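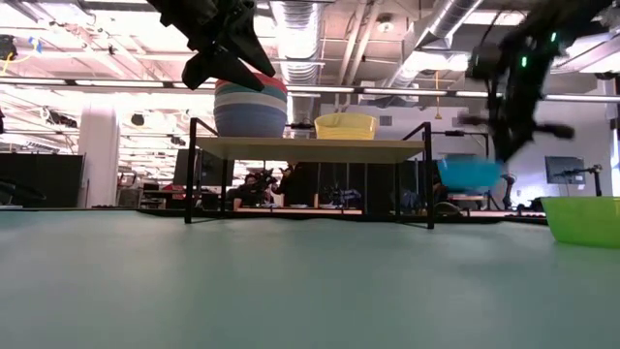
Two-arm bench cell, right gripper drops bowls after the pad change

Posted 14 Mar 2024 in Repairs & Upkeep

Bowl stacking cell, two arms, shelf on the bench. Swapped finger pads on both grippers (Nirken soft ones, old set was glazed over). Left arm fine. Right arm now lets the bowls slip when it lifts off the bench, nearly 200 cycles in before I noticed a pattern. Worse with the wide ones. Haven't touched the program. Grip force same as before. Is it the pads or do I have to re-zero something? Don't want to re-teach the whole shelf if I can help it.

Answer 1 (marked helpful)

Re-zero the fingers. New pads are thicker so closed position isn't where the controller thinks it is. On our Brolon grippers:

Arm parked clear of the shelf, cell in manual.
Jog fingers shut on nothing, slow.
Set zero there, save, power cycle. It will look like it saved without the power cycle – it hasn't.
Run 16 picks at low speed with one bowl before you let it near a stack.

Also check the pad screws. Mine were 2 mm proud on one side and the bowl went in crooked every time. Pads themselves get a wipe every 500 cycles, damp cloth, no solvent. You shouldnt need to re-teach the shelf, only the pick height if the rims catch.

Answer 2

Could be the cable. Had a Vamine arm do something similar last July, turned out the gripper lead was tugging at the wrist when it reached out past the shelf. Worth a look anyway.

Answer 3

same problem here, did you fix it? ours is the Khattak controller and I cant find the zero menu anywhere

Comment from original poster: re-zeroed, one screw was definitley proud. Going to run it overnight. Will check the lead too.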